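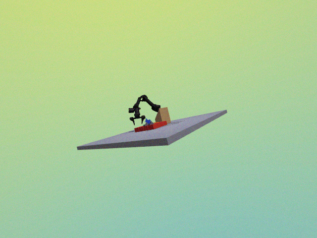 The Plovico bin-picking cell in simulation, gripper open over the red tray.

The Harkcombe dropout was a software fault in the Plovico bin-picking controller, found at the Harkcombe test lab and first logged on 2021-04-23. It caused a simulated robot arm to stop partway through a pick while reporting that the pick had succeeded. The log recorded 913 attempts with a perfect score, a result that was admired for most of a week before it was checked.

Background

Plovico was written by Semport to train and test grasping routines before they reached a real arm. The test cell was kept plain on purpose: one slab, one arm, one tray and some small parts. Semport's manual described the setup as "free of distractions," and the fault went unnoticed in it anyway.

The fault 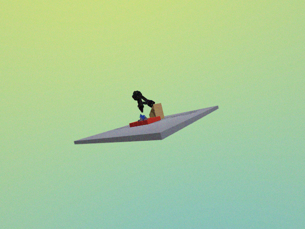
The dropout took place in the last stretch of the approach, when the controller switched from planned motion to contact sensing. If the switch came late, the arm held its position and waited for a touch signal. A held pose looked very much like a careful one, with the narrow fingers pointing down just above the small blue part on the red tray and a little gap still left below them. After five seconds the wait timed out. The timeout returned the same code as a completed grasp, a choice explained in the source by the comment "fix later."

The arm then carried nothing to the drop point, opened its fingers, and was credited with a delivery. Because the scoring script counted deliveries and never looked in the tray, the parts could sit there through an entire run without hurting the numbers.

Discovery and repair

The problem came to light when a reviewer asked why the tray never needed refilling. A replay of the log found 144 timeouts scored as grasps. Semport issued a patch in July giving the timeout its own code, and the success rate fell the same afternoon. Early release notes listed this drop as a known issue.

Safety

No hardware was damaged, as none was involved. The Ahmadpour review, which looked at the fault afterward, was less relaxed about it. On a real arm, it noted, a controller that believes it is holding something may refuse to let a person clear the tray, or may start its next move while a hand is in reach. The review called for a separate check of finger position before any grasp is scored. Plovico added the check as an option, switched off by default.

See also

Bin picking
False positive
Software watchdog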